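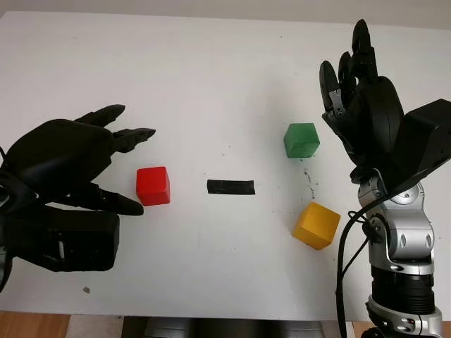

Search help topics... Go

Inwood Toy Library: your questions, my answers

Last updated: April

Hi, I'm Araceli Montes and I run the toy library. I get the same handful of emails most weeks (which I love, keep them coming!) but I thought I'd finally put the answers somewhere you can find them at two in the morning with a baby on your shoulder.

How does it work?

Pretty much like borrowing books. You join, you pick your toys, you take them home for three weeks and you bring them back. Each family can have up to five toys out at a time plus one big item, like a ride-on or the play kitchen. Yes, I know, everyone wants the play kitchen. Put your name down early!

What does it cost?

Membership is $85 a year, or $50 for six months if you'd like to try it first. Grandparents who only have the kids in the school holidays can ask me for the holiday pass, $20 for the whole break. If money's tight, send me an email and we'll sort something out quietly. You don't need to show me any paperwork.

How many toys have you got?

1,242 on the catalogue when I last did the stocktake, and that's sets, so a bucket of blocks counts as one. I'm not doing it by the piece, I'd never sleep. We've got 192 families on the books, and there's generally plenty to go round outside of the Christmas rush.

What ages is it for?

Newborn up to about ten. Most of our members have toddlers, so the shelves lean that way, but there's a good run of board games and a whole cupboard of jigsaws going up to 1,000 pieces for the bigger kids (and for mums and dads who want something to do after bedtime).

My two-year-old has no interest in the toy we borrowed. Is that normal?

So normal. Mine once ignored a marble run for the entire loan and played with the bag it came in. I usually tell people to put it away for a few days and bring it out again without making a fuss. Sit on the floor and muck around with it yourself for a bit. With plain blocks, try starting something off, like one cube on a line or a mat, and let them decide where the next one goes. If it's still a flop, swap it early, I don't mind at all. 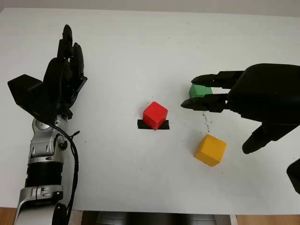

And please don't go by the age on the box too closely, apart from the small parts warning, which I do want you to follow. I've got a seven-year-old member who takes the same coloured blocks home every few months and builds car parks.

What happens if we lose a piece?

Have a look under the couch, then behind the car seat, then tell me. One missing piece is no drama and I keep a tub of spares. If it's a bit the toy can't work without, like the key for a wind-up train, I'll ask you to cover the replacement, usually a few dollars. I won't charge you for ordinary wear. Toys get chewed.

Do I need to clean things before I bring them back?

Yes please, a wipe over with a damp cloth and a drop of dishwashing liquid. Don't soak the wooden toys, they swell and the paint lifts. Plastic can go in the sink, as long as there's no battery in it. Dress-ups go through a cold wash and please dry them properly before they go back in the bag. I learnt that one in a very humid February.

How do I book?

Everything's on Jimo, the booking page linked from your welcome email. Reservations open at 7 pm for the following week. If Jimo's being difficult on your phone, turn it sideways. I have no idea why that helps but it does.

Where do I pick up?

The side door of the Paulauskas Rooms, down the ramp next to the bike racks. Prams fit fine. There's parking at the back, but it fills up at school pick-up time, so come before half past two if you can.

Can I donate toys?

I'd love you to, but email me a list first. I can't take soft toys, anything with a cracked battery cover, or jigsaws you haven't counted. Wooden train track, always yes!

Related questions
Party box hire
Renewing your membership
School holiday hours
Changing your pick-up time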